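Rileo mise sur la formation pour remplir son effectif

À Rileo, le club de baseball a bouclé son recrutement d'avant-saison plus tôt que d'habitude. Six joueurs arrivent, dont deux lanceurs gauchers, et tous ont moins de vingt-trois ans. Le directeur sportif nous a reçus en mars dans son bureau, derrière la tribune du stade Furken.

« On a perdu notre arrêt-court et notre receveur titulaire la même semaine, raconte-t-il. On pouvait chercher des joueurs confirmés à l'étranger, mais le budget ne suivait pas. J'ai préféré prendre des jeunes qui vont rester. »

Quatre des recrues viennent de l'académie de Nika, avec laquelle le club a signé un accord l'an dernier. Les deux autres évoluaient à Juška, en deuxième division. Le directeur sportif les a vus jouer tout l'automne. « Le plus grand lance fort, mais il donne trop de buts sur balles. Il commencera en relève. On verra en mai s'il peut débuter un match. »

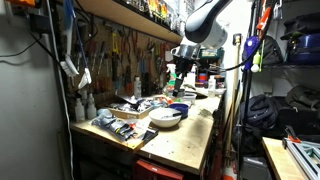 Du côté de Nika, on juge que l'accord profite surtout à Rileo, qui récupère des lanceurs formés pendant trois ans sans verser d'indemnité. L'académie aimerait au moins une clause de retour pour ceux qui ne joueraient pas.

Le directeur sportif ne ferme pas la porte. « C'est une discussion normale. S'ils veulent reprendre un garçon qui reste sur le banc, je ne vais pas m'y opposer. Pour l'argent, c'est plus compliqué. »

Le stade compte 700 places et il est rarement plein. Le club espère mieux cette année, avec les matchs du soir avancés à 18 heures et un tarif réduit pour les licenciés. L'objectif sportif reste modeste : se maintenir, puis viser les play-offs la saison suivante.

« Je n'ai pas promis de titre aux joueurs, dit-il. Je leur ai promis des manches. Le premier match est à Juška, et les deux anciens de là-bas m'ont déjà demandé s'ils seraient alignés. »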